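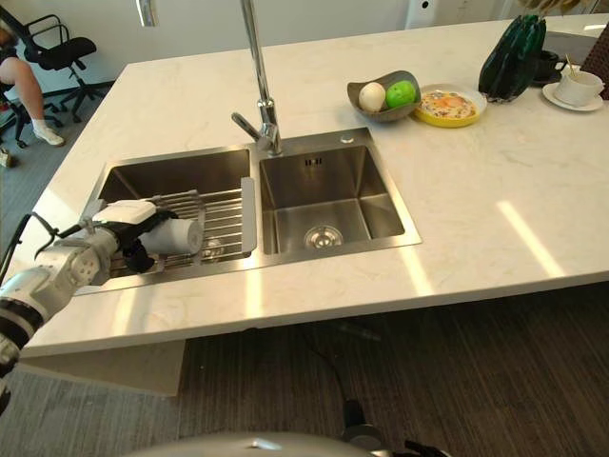
3.2 How we got the diaries

I'll admit I went into this expecting people to lie about their dishes. We asked 50 households in Bemdale to keep a kitchen diary for five weeks in May, writing down every load they washed by hand and how it got dry – towel, rack, or left on the counter until somebody needed a plate. Heriberto Becerra dropped off the booklets and picked them up again, and he talked to anyone who wanted to talk (plenty did, one of them through most of an afternoon).

We ended up with 3074 loads. Of those, 1390 were towel-dried, which surprised me a lot! I had guessed far fewer, going by my own kitchen. Big families reached for the towel more, and so did people with small counters, because the next load had nowhere to go.

One headache was the word "rack" itself. Some people used it for a plastic tray, others for a metal rack at the sink, and the Pulo Street group used it for anything with slots. We lumped all of these together in the tables. Figure 2 goes with this section.

Figure 2. Dish rack.
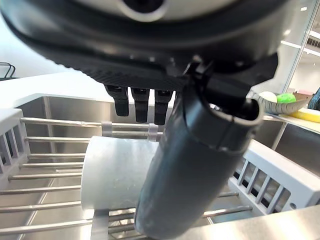 3.3 What people told us afterward

The talks were looser than the diaries, and I like them better. People had strong feelings about glasses. Several would happily leave a pot out overnight but dried every glass by hand, mostly to avoid spots. We coded these remarks with the Aoun scheme, dropping its last category since it covers dishwashers only.

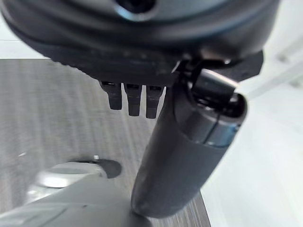
Did keeping a diary change how people dried their dishes?
Probably a little, at least early on. Towel use was highest in the first week and then settled down, so we ran the comparisons in Section 4 both with and without that week.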